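Second progress report to the Heffernan Fund: the folding bench at Osedlow

November 14, 2021
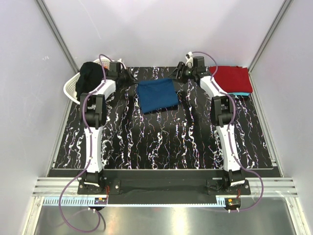

Photo: Khrystyna Kushnir / Osedlow Linen Loan

Hello all, and sorry this is a bit longer than the last one. You asked me to stick to equipment and money this time and leave the general news for the annual letter, so I've tried.

The short version is that the bench is up, both arms are mounted and we're working with cloths and basket loads. We've spent less than planned on the walls and more than planned on cables and small bits. I'd like your agreement to move some money between lines before we order anything else, and there's a question about a second bench that I need you to think about before the December call.

The bench itself

We went with two small arms side by side instead of the single bigger one in the original application. I know a couple of you were unsure about that. My reasoning was that folding a cloth with one hand is miserable even for a person, and that two light arms came in cheaper than one heavy one once you added the stand and the guarding. In the photo they're both reaching for the top corners of a blue cloth, which is already folded into a squarish packet. Corners are where most of our time goes. If the fingers come down a little too far in, you get a bunch of fabric and the whole fold goes skew.

The plain panels round the table were meant to be bought in from Tavutico as a kit. Their quote arrived at £1,155 and it didn't include delivery, so I asked a local workshop to cut panels and posts to our drawing, and they did the lot for £400. They're pale grey, they wipe clean and they stop the glare from the side window, which was the whole point. I'm pleased with that one!

The tabletop I'm less sure of. It's black with a white veined pattern, a bit like marble, and it was the offcut the workshop had going. It's flat and tough and pale cloths show up well on it. Black ones don't, as you'd imagine, and we have a lot of black in our loads (there's a heap of it in the basket at the back left). I've put a plain mid-tone top on the wish list below, but I don't want to buy it until we've had a proper go at sorting this out with lighting.

Where the money has gone over

Cables. I budgeted for them as if they were free and they are not. Each arm has a purple one running from the wrist back down to the board at the front, and we've clipped them along the lower links and left big loose loops at the bottom so nothing pulls when the arm stretches out. The first set I ordered was too short to leave any loop at all, so we paid twice. That was my mistake, I measured with the arms folded up. The spare set is in a drawer and will do for something.

Small parts have crept up too. Clips, screws, connectors, gripper fingers. No single order was big enough to notice, and I only saw the total when I sat down to write this. From now on these go through one account with Bitard, who will invoice monthly, so I can watch the line properly. Delivery from them has been 11 working days, which I've now built into the plan.

I should also own up to the boards. They're sitting in the open under the arm bases at the moment, and our electrical tester would like them covered before we have school groups round. Fair enough. Two small enclosures are on the list.

What I'd like to move

The underspend on the walls covers the second set of cables and both enclosures, with a bit left over. I'd like to put what's left towards spare gripper fingers, please. We also have the unspent training line from the spring. My suggestion is to leave that alone until we know who is joining us, but if you'd prefer it back in the pot I can do that easily.

The wish list, in the order I'd buy things:

Enclosures for the two boards
Spare gripper fingers
One spare wrist motor
Better overhead lighting
A plain mid-tone tabletop

The wrist motor is the one I'd fight for. We've got no spare at all, and if one goes we lose that arm until a new one comes — and an arm without its partner is no use to us for folding. Everything else we can bodge for a week or two.

The second bench

Your letter asked whether we should order a second bench now while the supplier is holding prices. I've gone back and forth. The price hold is for 15 benches or more across a buying group, and Osedlow would be joining with one, so we'd be relying on the others to stay in. It would save us money if it comes off. But I'd be buying a copy of something I already want to change: the tabletop, for one, and I'd have the base plates set differently so there's more space for cables at the front.

So my recommendation is to wait. Let us run this one through the winter, keep a proper record of what breaks, and come back to you with a revised parts list and a figure I'd stand behind. If the price hold goes in the meantime, it goes.

Could you let me know about the transfers before the December call? The enclosures are the only thing with any hurry on them, and I can place that order the same day. Receipts are in the shared folder, apart from the workshop's, which I'm still chasing.

Thanks as ever for your patience with my spreadsheets,

Khrystyna Kushnir
Osedlow Linen Loan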